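I used to think a safety rule had to sound like a lawyer to count. Then I spent a February morning at Saragih with Kgomotso Van Wyk, whose rulebook for shared robot benches has shrunk from 111 pages to 16 (and she'd happily lose a few more!).

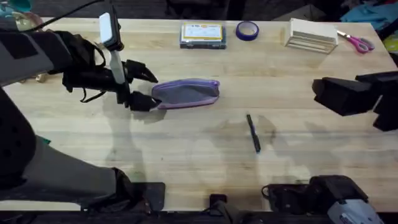

Rule four is the one people fight her on: nothing goes on the bench unless the day's task sheet lists it. I get why they grumble, it sounds so fussy. But picture checking a setup with two arms and a pencil case, a pen, blue tape and a pair of pink-handled scissors, and you start wanting that sheet pretty badly. Scissors get their own line, blades and all.

Azlan Rondonuwu, over at Cesholm, thinks she's too strict. He lets his crew swap small stuff freely as long as they write it down afterward. His log had 286 entries when I visited, and he read me a good many of them over lunch.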